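Ticket 977 – Door approach rule stops the run before contact
Project: Tarer house set (simulation)
Opened by: Zdeňka Beneš
Assigned to: Euan Moffat
Status: Resolved, one item carried over to September

Zdeňka Beneš, opening note

Hello Euan, and sorry in advance for the length of this one. I've been moving the door tasks over to the new conduct rules (the Prindberg sheet, second revision) and I keep running into the same stop. The approach begins, the checker reads the state, and then it ends the run with "contact posture not declared." No warning first, just the stop. I went through 400 logged runs from the door group and the message comes up in all the ones that use the shared settings file, and in none of the ones where I had typed the settings in by hand.

As I understand rule 5, the arm has to say what it means to do before it gets near anything that swings or turns. Fingers open, speed lowered, target named. I think that's a very good rule and I don't want to switch it off! I would just like to know which part of it I'm failing.

What I've tried so far:
Restarted the checker and cleared its saved state. Same stop.
Lowered the approach speed by half. Same stop, only later.
Renamed the target from "handle" to "door_handle" in case it was being picky. Same stop.
Ran the table task with the same file. It passed, which puzzled me more than anything else.

Euan Moffat, reply

Thank you for such a careful write-up, Zdeňka, it saved me a good part of the morning. I have a suspicion already. The table task never asks for a contact posture, because a fixed surface isn't on the list of moving fixtures, so a broken declaration would slide right past the checker there. The door tasks do ask. Could you attach some views from the set, wrist and body both, so I can compare them with what the checker believes it is looking at?

Zdeňka Beneš, reply with attachments

Of course – four views, all from the same set.

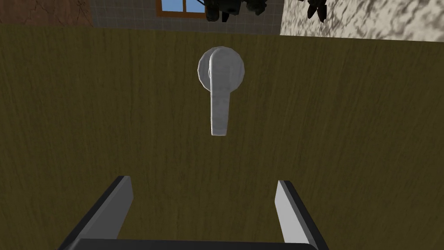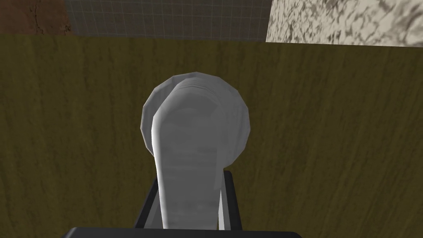
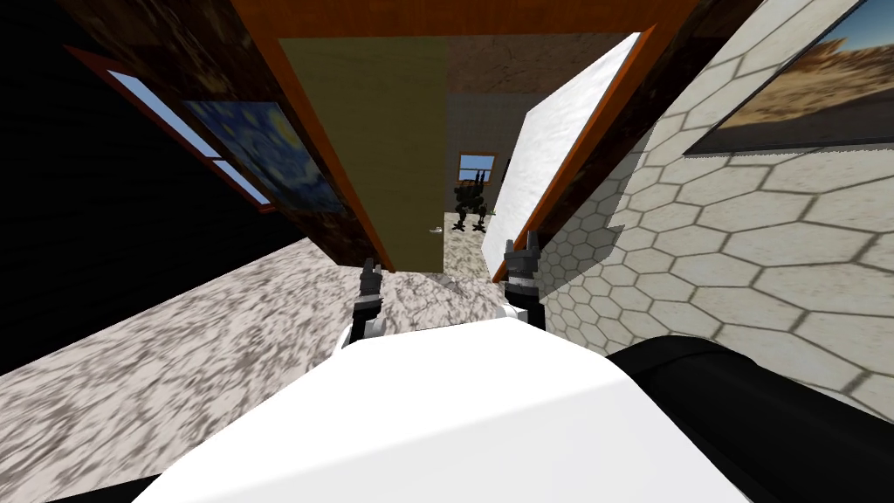
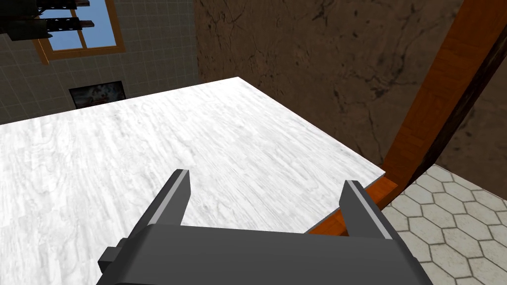 Attachments, in order: lever handle with the gripper open below it; white object between the fingers; both grippers toward the open doorway; open gripper over the clear white tabletop.

Euan Moffat, reply

Lovely, those are just what I needed. The first one settles half the question for me. The fingers are plainly apart with the lever hanging above the gap, so the posture itself is fine and the trouble has to be in how it gets declared.

I then opened the shared settings file and found it. The Dovhaniuk template we copied from writes the posture under "grip_state", and the second revision of the sheet reads it from "contact_posture". The old name is ignored without a word. Your hand-typed runs worked because you followed the new sheet, and everybody using the shared file was quietly following the old one.

Fix applied at 2:
1. Renamed the field in the shared file.
2. Added a check at load time, so an unknown field name now stops the run before the arm moves at all.
3. Left the speed limit where the sheet puts it. Please put yours back too, as half speed makes the logs very long.

While I had the third view open I wanted to mention rule 2, the one about doorways. With both arms forward, each arm needs its own declaration, even when only one of them is meant to touch anything. It's easy to miss, and I have missed it myself more than once. The idle arm should be declared as "hold clear".

Zdeňka Beneš, reply

Oh, that is such a relief, and I feel a little silly about all that renaming! I pulled the new file and reran the door group. The stop is gone. I did get a new complaint on the doorway task, and it was exactly your point about the second arm – I added "hold clear" and it went through.

One more thought, if you don't mind my running on. Could we have the checker ask for a posture on fixed surfaces too? The table passing is what sent me looking in the wrong place for most of a day. I'd happily type one extra line per task if it meant the same mistake showed up everywhere.

Euan Moffat, closing note

I like that idea very much. It changes the rule sheet and not only our file, so I've sent it over to Cemo, who look after the wording, and asked for it to go on the September list. Until then please add the line by hand in new table tasks; the checker accepts it, it just doesn't insist.

Closing this one. Reopen it if the old field name turns up anywhere else.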